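Switching a senior cat from dry to wet – how slow is slow enough?

sbesson_58
My cat is 11, neutered male, on dry food since he was a kitten. Vet wants him on mostly wet food after a urinalysis showed crystals. Her handout says a seven-day changeover. Day three and he is leaving half the bowl. Do I hold the ratio or keep going? He is eating Cokora dry and the new food is Sostard pate.
Séverine Besson

huslow_tabby
Hold the ratio. Seven days is a default for animals with no texture preference. A cat that has eaten one texture for over 11 years has one. I took five weeks with mine, starting at a teaspoon of wet on a separate plate.

gbarbieri
Separate plate is the part I would keep. Mixing pate into dry food changes the smell of both, and if he rejects the mix you can lose the dry as well. I would also weigh him twice a week on a kitchen or baby scale. Write it down in grams.

azevedo_m
Disagree on five weeks. The vet prescribed the change for crystals, so every week on dry is a week of low water intake. Two weeks, with warm water added to the dry portion in the meantime.

huslow_tabby
Water on the dry is fine if he accepts it. Many do not. The risk in pushing is that he stops eating altogether, and a cat that goes a full day without food needs a call to the vet. Fatty liver is a bigger problem than a slow changeover.

gbarbieri
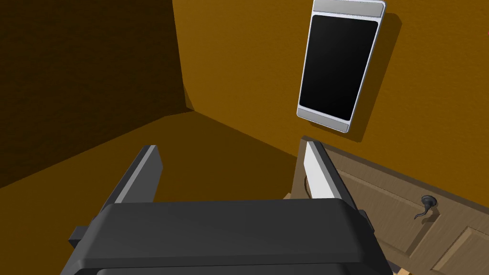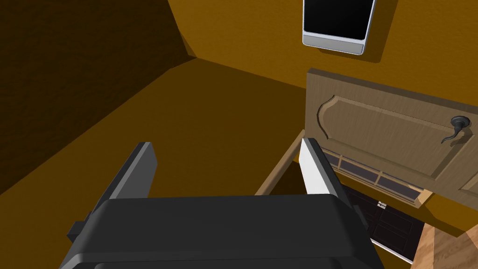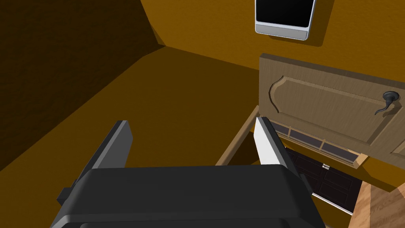
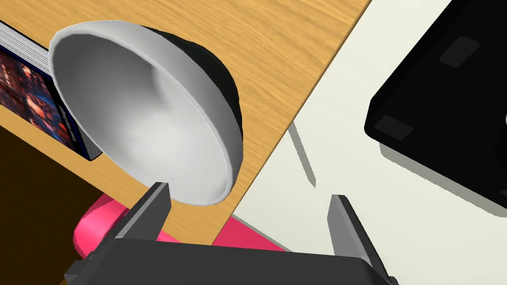 Page 2 of 11

sbesson_58
Back with numbers. He was 5.2 kg at the start and is 5.1 kg now. Dry portion is down by a quarter, wet is on its own plate and he finishes it if it is at room temperature. Straight from the fridge he walks off.

azevedo_m
A loss of 100 g is within scale error unless you weigh at the same hour. Before breakfast is best. Is he drinking?

sbesson_58
Less from the water bowl, but the litter clumps are larger. I assume that is the wet food.

gbarbieri
Larger clumps are what you want. Less drinking is normal when the food carries the water. Small clumps and many trips to the box would be the thing to watch for. A male who strains and passes nothing is an emergency, same hour, whatever the food.

azevedo_m
Agreed on that. I still think you could cut the dry by half this week.

huslow_tabby
I would not. One step, four days, weigh, next step. And ask whether the wet food is the urinary formula – ordinary pate adds water but does not do the rest of the job.

sbesson_58
It is the plain one. I called the clinic and they want the urinary version, so that is a second changeover. Recheck is booked for 18th February and I will post the result.
Giorgia, which scale do you use?

gbarbieri
A flat postal scale with a towel on it. Zero it with the towel in place.

Contact the moderators | Terms of use | Back to top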